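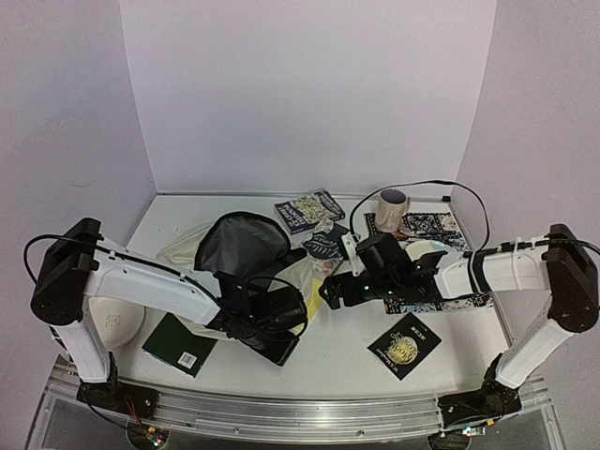
Flastley Road culvert work to start after the long weekend

06/06/2019

Council crews will replace the culvert under Flastley Road, between the Dunbar turnoff and the Uvholm bridge. The job is expected to take up to 15 working days, depending on rain.

The existing pipe is corrugated steel and has rusted through along the bottom. Water has been getting into the fill beside it, and in April the northbound shoulder slumped after two days of heavy falls. The shoulder was patched with gravel at the time and the lane has been coned off since.

The new culvert will be precast concrete box sections on a compacted base. Crews will dig out and rebuild one side of the road at a time so a single lane can stay open. Portable signals will run day and night, and the limit through the site will drop from 60 km/h to 40. Drivers should allow an extra 8 minutes in the morning.

Trucks over the posted width will need to go round by Tulbridge. The detour is sealed the whole way but there is a tight corner at the old weighbridge, so please take it slowly.

The school bus will keep its usual times. The stop at number 526 moves to the other side of the driveway while the kerb is being poured.

Works supervisor Ross Baxter said the guard rail would go back in last, once the new asphalt had been rolled and the shoulders trimmed. Line marking is booked separately and may follow a week or so later.

Residents with driveways inside the site will get a letter with access times. Anyone who has not received one can ring the works depot during office hours.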